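List Home | Archives | Search | Subscribe | Help

Print this message | E-mail this message

Subject: Re: Lenville pool - closing date and the snack window
From: Ladan Bakhtiari
Date: September 12, 2023

> Can someone tell me if the pool is closing this weekend or next?
> The sign on the gate says one thing and the newsletter says
> another. Also is the snack window taking cards yet, and who do we
> talk to about the lane ropes. They are in bad shape.
> - Tkachuk, Femano Street

Quick answers, typing this between pickups.

Closing is next weekend, not this one. Gate sign is wrong, newsletter is right. Will get the sign changed tonight if I can find the key to the case. Last swim ends at 6, then we pull the ladders and the cover goes on Monday morning. Need 2 more people with strong backs for the cover.

Snack window: cash only until we close. Cards next year, probaly. We still have a freezer full of ice pops, so please eat them.

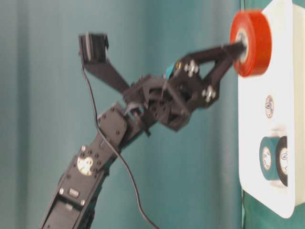
Lane ropes. Yes they're bad, the floats are cracked on the deep end side and the cable is fraying. New set is $800 from Gimau, shipping included, and I'd like to order before winter prices. Same order should cover the emergency shutoff for the pump room, which right now is a little gray toggle behind the chlorine shelf and half the guards couldn't find it when I asked. I want a big red round button on a white panel, like the one in the picture, at shoulder height right by the door. Electrician has been out to look, waiting on the quote. We have up to $2,000 left in repairs so both might fit. If not, ropes can wait, shutoff can't.

Lost and found goes to the thrift store after closing day. Lots of goggles, one very nice towel, somebodys retainer. Come look.

Thats it, gotta run.

Ladan

Previous message | Next message | Thread index

Comments

femano_mom: The retainer is ours, thank you!! Picking up Thursday.

Dale R.: Can do the cover. What time Monday? I have to be at work by nine.

tkachuk: Thanks Ladan. Agree on the shutoff first. My son guarded all summer and didn't know there was one.

lapswimmer: any chance of keeping it open one more week if it stays warm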